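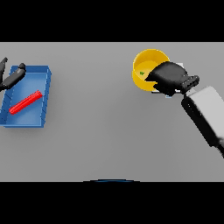
Peritz Two-Arm Tabletop, simulated set

Hello, and thanks for stopping by! Peritz is the practice data that goes with the two-arm bench Jinfeng Xia and I are putting together in the shared workshop on Shen Street. The real arms are still waiting on wiring, so everything in this release was rendered in simulation, which let us get going on the software while the soldering catches up (slowly, I'm afraid).

What you get

There are 1,573 episodes, each up to 40 seconds long, with both arms working over one plain gray table. The props are simple on purpose: a blue tray, a yellow bowl and a few small things to go in them, like the ribbed red rod. We kept the table bare and the lighting flat, and I'd love to see somebody try it with shadows and clutter.

Getting started

Unpack the archive into a folder called peritz, then run the viewer with the name of an episode. Loading takes a while the first time – mine took 12 minutes on an old laptop – but after that it's quick.

Known problems

Small objects can be hard to make out beside a bowl wall, and a gripper will often cover part of whatever is under it. Episodes past 800 use Jinfeng's newer gripper settings, so please don't mix the two groups without checking first.

Questions and fixes are very welcome. Write to me through the project page, and I'll usually answer in the evening.

Macarena Montoya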